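Ironing, Starch and Spare Time: What Happened to the Household Linen Closet
Student project report, Material Culture seminar
Posted in February by the Lisari group

Our assignment was to pick an ordinary object and follow it through a hundred years without falling asleep. One group picked the bicycle. Another picked the telephone, which seemed like cheating. We picked table linen, mainly because the good topics were gone by the time we reached the sign-up sheet, and we have come to feel protective of it.

The question we settled on was simple enough: when did people stop owning so much cloth for the table, and where did it go? We worked from three kinds of material. The first was a set of household inventories held in the Lindholm town archive, written up when an estate was settled or a family moved. The second was old catalogs from Wosent, a dry goods store that sold by mail and seems to have believed that every family in the county needed fish napkins. The third was a short survey we handed out at the Saturday market, where people were kind to us and bought very few napkins of any sort.

What the inventories show

The older inventories list linen the way we would list furniture. It has a line of its own, often a whole page, and it is valued piece by piece. One household of two adults owned nine tablecloths, which suggests either a lot of company or a strong fear of running out. Napkins were entered by the dozen. Mending is noted too, usually with a single tired word such as "worn" or "turned," the second meaning that a cloth had been cut down the middle and sewn back together with its outer edges in the center, so the thin part could live out its days hanging over the side.

By the middle of our period the linen page has shrunk to a few lines. Toward the end it disappears into "kitchen, sundry," next to the potato masher. We had hoped for a dramatic year when everything changed, and we looked for one longer than was sensible. The decline is slow and it doesn't line up with anything. Paper napkins show up in the Wosent catalog well before the cloth ones leave it, and for a while they share a page.

Folding as a subject people had opinions about

The part of the project we enjoyed most was the folding instructions. Wosent printed them in the back pages from time to time, and the archive has a household manual with eight napkin folds in it, ranked by occasion. The plainest is a flat rectangle, recommended for family breakfast. The grandest is supposed to look like a swan and is recommended for weddings. We tried all eight. Our swan looked like something that had flown into a window.

The manual is strict about the tablecloth as well. A plain white napkin is to go on a patterned cloth and a bordered napkin on a plain one, and the writer clearly knew people who had done otherwise and no longer visited them. Patterned cloths were considered a bit modern. Fans, shells and waves come up often in the later catalogs, where they are described as "restful," a word Wosent also used for wallpaper, bedspreads and one type of shoe.
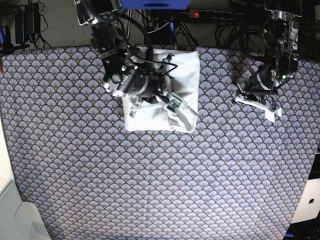
Fig. 1. White cloth folded into a bundle on a fan-patterned table covering.

We should say a word about starch, because the manual says several thousand. Starch is what made the fancy folds possible. A napkin with no starch will hold a rectangle and not much else, and even the rectangle gives up at the corners. Starching was also a lot of work: mix, dip, wring, roll, wait, iron. One of us tried it over a weekend using the recipe for "firm" and produced a napkin that could be leaned against a wall. It was unpleasant to wipe your mouth with, and we wonder whether anyone ever did.

The survey

We asked shoppers at the market if they owned cloth napkins, if they used them, and who had last ironed one. We were aiming for 200 answers and stopped when it started to sleet, so please treat this section gently. Most people who answered did own some. Far fewer had used them in the past year. The question about ironing got the most laughs and the fewest useful replies.

Several people told us about a set they had been given and were saving. We asked what for, and this turned out to be a hard question. The linen was too good for ordinary days, and ordinary days were the kind they mostly had. A few said they had started using theirs after all and that the stains were not as bad as feared. One man said he used his for polishing the car. The household manual has no fold for that.

Where the closet went

The building plans in the archive gave us a last bit of evidence. Older Lindholm houses have a linen closet on the upstairs landing, deep and shelved, usually built against the chimney. In the Zitora apartments, which were the newest plans we could get, the same spot on the drawing is labeled "utility" and holds a water heater. We like this as a piece of evidence and our instructor likes it less. She pointed out that apartments never had much storage in the first place and that we were comparing two different kinds of home. This is fair. We have left the paragraph in because we walked a long way to see those plans.

Problems with the project

The inventories favor people who owned enough to be worth writing down. Families with one tablecloth or none barely appear, so our picture of the past is better dressed than it should be. The Wosent catalogs tell us what was for sale, and we can't say how much of it sold. The survey was taken near the bakery stall and probably overcounts people who like cake.

If we did this again we would start with laundry and work back toward the table – the washing bills in the archive are in good order and we found them in the final week. We would also ask people to show us the linen they were saving, since a drawer is easier to describe when it's open.

Recent student reports
The Lindholm Bus Shelter, Considered as a Room
Lunch Boxes and What Was Traded Out of Them
Buttons: A Report in Two Halves
Who Paints the Park Benches?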